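Ballix 数字音频播放转盘 古典音乐典藏版

产品编号:BX-124
制造商:Ruotsalainen 音响有限公司
更新日期:2022年3月10日

Ballix 数字音频播放转盘面向音乐学院、公共图书馆及专业唱片收藏机构,用于古典音乐光盘与高解析度音频文件的播放、编目与试听。本机由 Heikki Keskinen 主持设计,音频线路由 Raimo Savolainen 调校,适用于长时间连续播放交响曲、歌剧全曲及室内乐录音。

曲目管理采用 Hirilar 编目系统,可按作曲家、作品号、指挥、独奏者、录音年份及录音场地检索。同一作品的不同版本可并列显示,乐章之间支持无间隙播放,歌剧录音可按幕、场定位。内置存储可收录3000张专辑的目录资料,用户可自行修订条目,并导出为通用表格格式。 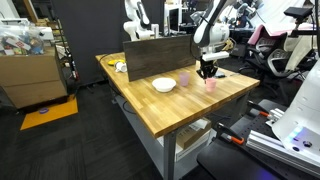 多碟套装如何编入目录?
套装以一个主条目登记,各碟列为子条目,检索时可按整套或单碟显示。原有碟序与曲目编号均予保留。

主要规格
播放格式:CD、FLAC、WAV、DSD
输出接口:平衡输出、非平衡输出、同轴数字输出、耳机输出
试听列表:最多300组
界面语言:11种,含简体中文与繁体中文
随机附件:电源线、遥控器、中文使用手册、保修卡

订购与服务
机构用户可通过 Osano 经销部提交书面订购申请,并注明收货单位、联系人及开票信息。首批产品自四月起按订单顺序发货。整机保修期为两年,激光读取组件的保修条款以保修卡所载为准。编目系统的更新文件由制造商统一发布,安装前应备份现有目录资料。

本页所列规格如有调整,以随机手册为准。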